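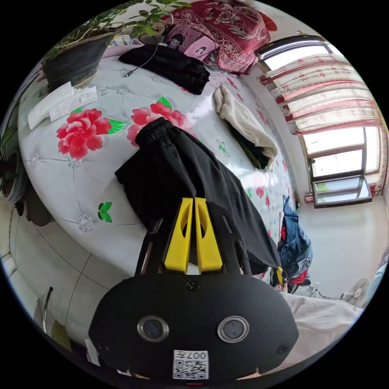 Rin Tanabe replied that shorts should be folded at the waistband first, and that the guidance on sorting clothes on the bed ought to say so.

Wevthorpe Residents' Forum > Rooms > Clothing and Bedding
Search this forum Go
Filed under: Storage, Laundry, Room Standards

Sako
The present guidance asks residents to lay clothes out on the made bed, sort them, and put them away by 14:00. I would ask that this remain in place. A bed is the largest clear surface in most rooms, and a quilted cover protects the sheets beneath.
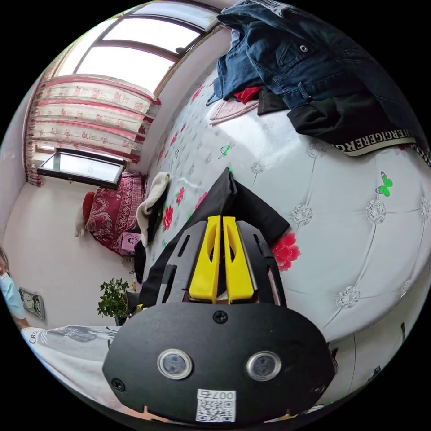 Denim should be kept in a separate pile from thin fabrics. Jackets with metal buttons are best fastened before folding. Towels are to be folded and set to one side.

Henriques
I must disagree with the first point. Stitched covers catch on zips and hooks, and a printed one is costly to replace. Room 91 has asked twice for a folding table.

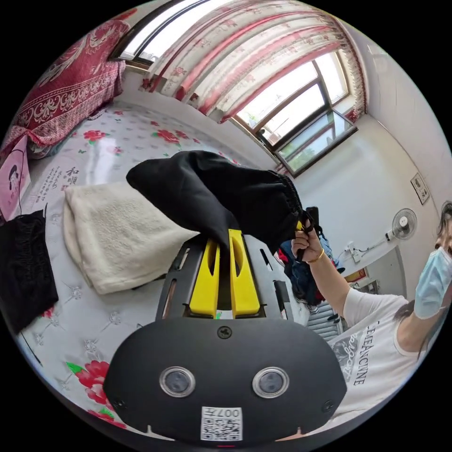 A table would also spare people bending over a low bed. Where two residents share the work, elasticated cuffs should be straightened before the garment is folded.

Sako
A table takes up floor space – the smaller rooms have none to give. I have no objection to one in the shared laundry.

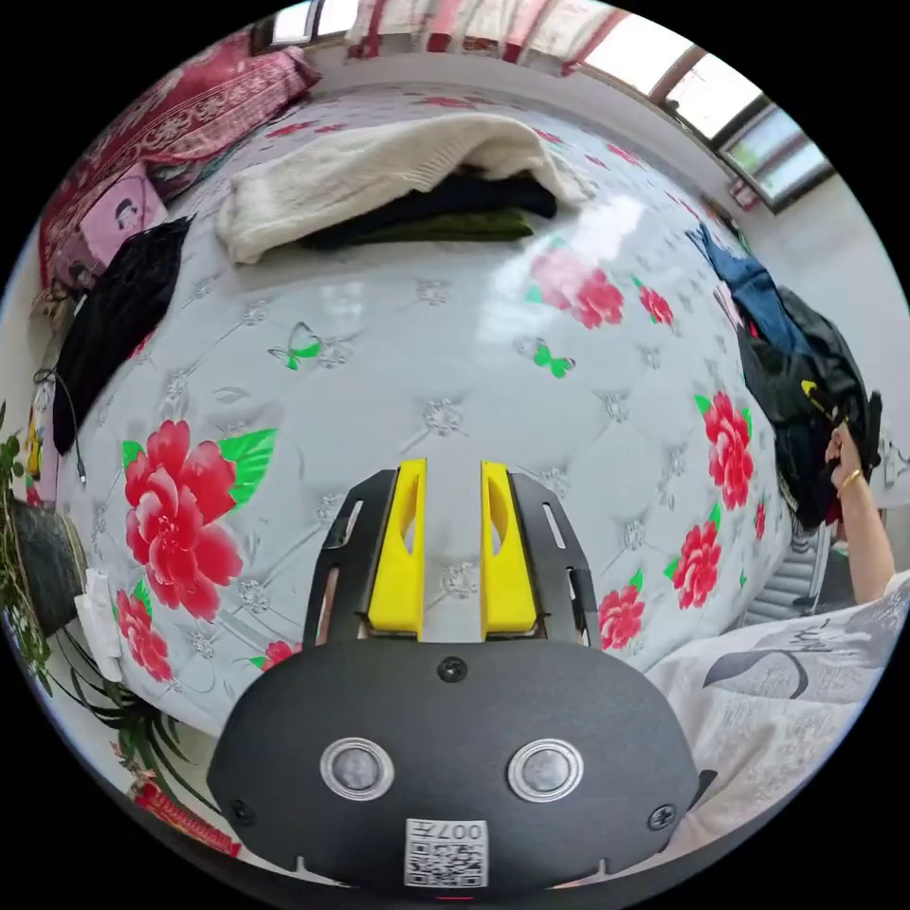
Reading time: 5 min

Voteo
Knitwear has been left out of the discussion. It should be folded flat and never hung. Bags ought to be emptied and kept off the bedding.

Rin Tanabe
I support the rule on bags. On the table, I remain with Henriques.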